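July 2025, bench notes

Finally got the room reset before the next batch of Leltov samples! Siu-ming Tu and I started with the floor, which had vanished under packing paper, and it made such a difference that we kept going through lunch. The sample drawers are relabeled (old numbers in pencil on the back, please don't erase them), and drawer 42 is where the odd-sized clips live now.

Air was the other thing. It gets stuffy in the afternoon, so I tried the pedestal fan by the glass wall on its 2 setting and the whole place felt better — I love that thing. Papers on the benches need a weight on them, though. I lost a page of the Stonditz list and found it under the sink.

Cardboard: keep the boxes stacked over by the glass as well, and read the label before you flatten anything. Mei-kuen Ko wants the good ones for the Flirnora return in September. Order 1697 is still short 25 lids, and I've written to Lai about it.

Next up is the shelf over the sink. I have big plans for it (two tiers! a rail for the funnels!) and Siu-ming has already measured the wall.

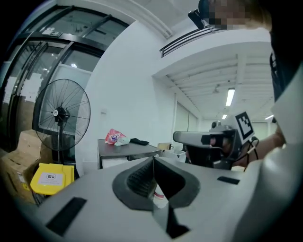 The rail can come out of the scrap bin if we find a straight piece, and I'd like the lower tier deep enough for the wide trays. Check for brackets first.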